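15 Oct 2023. Notebook 2, kitchen collection, Baltmont apartment

Long day but a good one! Jui-lin and I got to the apartment before lunch and set up the two grippers on the floor by the door, charged the spare batteries, did the mirror wave thing so the clocks line up, and then lost a good half hour because I had left the calibration board back at the lab (Jui-lin had the old one in her trunk, thank goodness). Mapping pass went fine the second time. First one drifted badly as soon as I turned toward the window, so I walked it again much slower and kept the blinds half closed, and that one closed up nicely.

Target for this kitchen is 200 good demos of "pick up a small package and put it in the bin." We got to 28 before we stopped to look at anything, and I'm really glad we stopped. I had been starting every single pick from the same height and almost the same angle, like a robot already, ha. If the policy only ever sees that one approach it will fall apart the first time the arm comes in from the side. So the new rule for both of us is to change where you stand every few takes, start with the jaws wide open, and don't line yourself up before hitting record. Let the messy part of the reach be in the recording.

The tablecloth is my favorite thing in this place and also the thing I worry about most. It has big printed strawberries and cherries on it, and I want to know if the model will try to grab a flat cherry. My bet is that it will, at least early on. Jui-lin wants to swap in a plain cloth for half the takes so we can compare, and I think she's right, but I want the fruit takes first while the counter is still this cluttered.

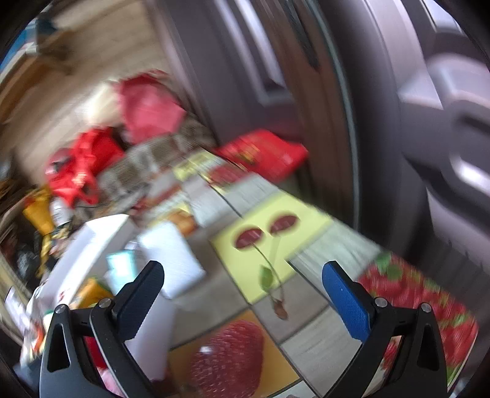
Notebook 2, p. 7

Things to sort out before the next session. The two finger pads don't match, one is dark navy and the other is bright blue. I'd like to keep it that way for this whole kitchen and not switch halfway, so please don't "fix" it if you're reading this! If we change pads, we change them between kitchens and write it on the cover sheet.

Also the big grey surface on the right. When I come in low on that side it fills half the view and goes to blur, and I'm guessing the tracker won't love it. Going to check the pose traces for those takes separately tonight. If they jump around we either throw them out or shift the whole working area over to the left by a hand's width. I'd hate to lose them, the picks themselves felt great.

Flat packets are hard. Boxes and cartons are easy, you just close on them, but with anything flat I keep wanting to scoot it to the edge of the table and pinch it there. Is that one skill or two? Jui-lin labels it "slide then pick" and I've been labeling it plain "pick," so our sheets disagree already. We agreed to go with hers and I'll relabel mine (ugh).

Failed grasps: keep them if you recover inside the same take, toss them if you have to reset by hand. Grigić's — sorry, Grgić, I spell it wrong every time — the Grgić loader chokes on takes with a gap in the middle, so don't pause and resume. Just end the take and start a new one.

Uploads are going to the Flollon drive, folder is kitchen_02. Romham set from February is still sitting in there with the old naming and somebody (me) needs to rename it before training or it'll get pulled in twice.

Wrist is sore. Switching hands tomorrow for the first batch, which probably helps the variety too. Bring: calibration board, plain cloth, tape, the longer charging cable, snacks that we are not allowed to use as objects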